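2025-06-04
Notebook, match data bench

Picked up the squad-list parser again. The job is still the same one Valbona Georgiev gave me before the break: read the team sheets the youth clubs send in, work out who was actually on the pitch, and give the coaches minutes played per kid. Football is a simple game. The paperwork is something else.

Loaded 401 sheets from the Clellis archive. Most went through. The ones that didn't are mostly from Feto, where whoever fills in the form writes substitutions as a story. "Stan on for the tall lad after the second goal." Which tall lad, and whose second goal, are left as an exercise. Stan also appears in the starting eleven of the same match, so either he came on for someone while already playing, or Feto has two of him. Valbona thinks two. I have put him down as Stan (a) and Stan (b) until somebody from the club writes back.

Stoppage time is still wrong. A player who comes on at 90+2 gets minus something minutes, because I subtract from 90 like a person who has never watched a match. Fixed that in the morning, then broke halftime, so that everyone substituted at 45+1 was credited with playing the break. Fixed that too. Reran, and the totals for the Prurner under-sixteens now add up for the first time.
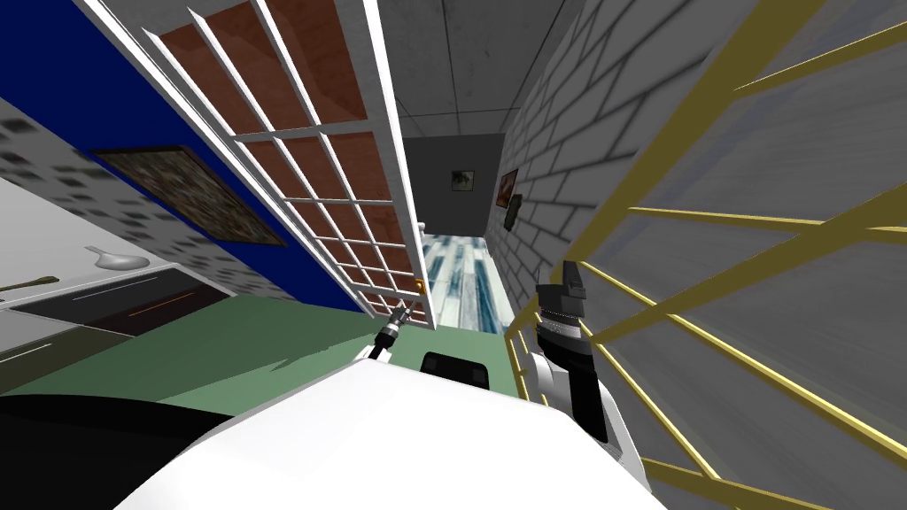
Simulator view: open door, brick wall, both arms forward.

After lunch, loans. A kid on loan shows up on two club lists with two shirt numbers and, in six cases, two spellings. I was matching on surname and birth year, which is fine until you meet brothers. Switched to registration number where there is one. Where there isn't, the record goes in a pile for Valbona, who knows most of these families and can settle in a minute what would take me an afternoon of clever code. She has asked me to stop calling it "the Valbona function." It is called that in the source, though, and renaming it touches everything.

Also found that the red card column is being read as shirt color for one league. This explains the full team of eleven sent off before kickoff at Prurner, a match they went on to win 3-0 -- a fine effort in the circumstances.

Full run took 3000 seconds, nearly all of it spent opening the same spreadsheet over and over. Should cache it. Wrote "should cache it" in the last entry as well, I see.

To do:
- cache the spreadsheet
- chase Feto about Stan
- own goals: currently credited to the scorer as goals, which one center back will be sorry to lose
- ask Clellis if a blank in the keeper box means no change or no keeper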